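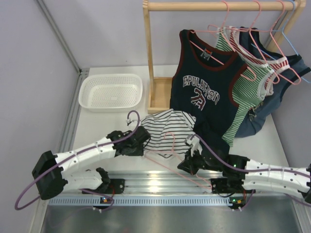
Hanger task on the two-arm cell, striped garment still to go on the rack.

Hi everyone,

Thanks to all of you who wrote back after my note in April about the draft house rules for the bimanual cells. I've been slow answering (we moved two benches and I lost my inbox for a while), so let me start with Zsolt's question, which is the one I keep turning over.

Zsolt Sipos wrote:
> I like section 3, but I got stuck on "a trial ends when the
> garment is on the rack." At Jendedov we had two people score the
> same 40 trials and they disagreed all over the place. One of them
> passed anything that hung from the rod. The other wanted both
> shoulders over the hanger. Could the rules say which? Also, do you
> let the operator reach in to fix the starting pile, and if so,
> does the cell have to be powered down first?

Zsolt, you are quite right about the scoring, and I'm a little embarrassed, because we had the very same argument over here with the Coren set. We went back through 393 trials and found a good many where the hook was over the rod and one strap was just dangling. My proposal is that we write down two results for each trial and stop trying to squeeze everything into one. The first is "hung," meaning the hook is over the rod and both arms have let go. The second is "seated," meaning both shoulders of the garment are over the hanger as well. Folks who only care about the first can ignore the second, and I promise not to nag them!

Have a look at the picture up top while you think about this. The right gripper has the pink hanger by one side, the left one is just meeting the other corner, and the striped garment is in a heap on the table behind it. I would like the rules to say that a heap like that is a perfectly good start. Some of you have been smoothing the garment out by hand first, and I do understand the temptation, but then we're comparing flat starts with crumpled ones and the numbers don't mean much side by side. If you want flat starts, wonderful, just put it in the log under its own heading.

On reaching in: no hands inside the enclosure while the arms are enabled, full stop. A software pause doesn't count as disabled for this purpose. I know Higuchi's group found that slow, and I sympathize, but I'd rather we lose the time. Please also look over the cable loops at the elbow and the wrist before you enable again. I'd like that to be a line on the start sheet with initials next to it.

One smaller thing. The draft says nothing at all about what is already hanging on the rack. A rod with four tops on it is a much tighter fit than a bare one, so I'm going to add a field for it, along with hanger color, which the Somum people asked for.

I'll send the new wording for section 3 once I've heard from a few more of you. If you have objections, please send them to the whole list, even the grumpy ones.

Warm wishes to all, and Zsolt, do send me those 40 score sheets if you still have them.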